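Kitchen Tips for People Running on Four Hours of Sleep

Posted 2024-06-25 by Azadeh Alipour

The baby is five months old and has recently decided that sleep is a hobby for other people. My husband Bijan went back to work in March, so for most of the day the kitchen is run by me, one-handed, with somebody chewing on my collar. A few readers asked how we are still eating. Poorly, some days. But I have picked up a few habits I'd keep even if everyone in this house started sleeping tomorrow.

Cook the rice at breakfast. You are up anyway. Spread it on a tray to cool for a few minutes, get it into the fridge, and by dinner you have something that fries properly instead of turning to glue. My mother thinks this is a disgrace and has told me so in two languages.

Put the coffee things next to each other. I used to keep the filters over the stove and the coffee by the fridge, a system designed by a well-rested woman with ambitions to exercise. Everything now lives in a single drawer, including the spoon. If you're really far gone, load the machine the night before.

Label bottles and leftovers with masking tape, and write the day on it. Do not trust yourself to remember. I once defended a container of lentils to Bijan as "from last night" and he very gently pointed out that we'd had pizza last night, and the night before that.

A damp dish towel under the cutting board keeps it from sliding. You've heard this a hundred times and so had I, and I started doing it the week I tried to slice an onion with a baby fussing in the bouncer and chased the board halfway to the sink. Wring the towel out well. A square of rubber shelf liner does the same job and doesn't need washing as often. 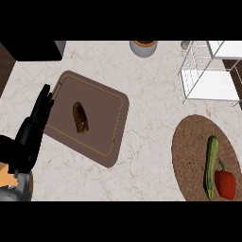
Cutting board on a marble countertop.

If you have marble, wipe up lemon juice and tomato right away, and never mind what the internet says about vinegar. Vinegar etches it. Dish soap, warm water, dry cloth. We have a dull ring by the stove from one half lemon left face down during a 2 a.m. feeding, and I have decided it's a feature.

Chop onions once a week, all of them, and freeze them flat in a zip bag. Break off a chunk when you need it. They go soft when they thaw, so don't plan on a salad, but for soup or anything in a skillet you won't notice. Double-bag them or your ice cubes will develop a personality.

Pump parts and bottle nipples go in a mesh laundry bag on the top rack of the dishwasher, provided the maker says they can go in there at all. Before the bag, I found a valve in the bottom of the machine after it had been missing for days. I had accused the dog. We don't have a dog, we were watching my sister's, and I did apologize to him.

Eat lunch before you feel hungry. Cheese, crackers, an apple cut up that morning with a squeeze of lemon on it (see above regarding marble). Keep it at the front of the fridge at eye level, where the mustard collection used to be.

Next time I'll get to the freezer, including how to stack soup so it doesn't fall on your foot. Bijan has asked me to mention that it was his foot.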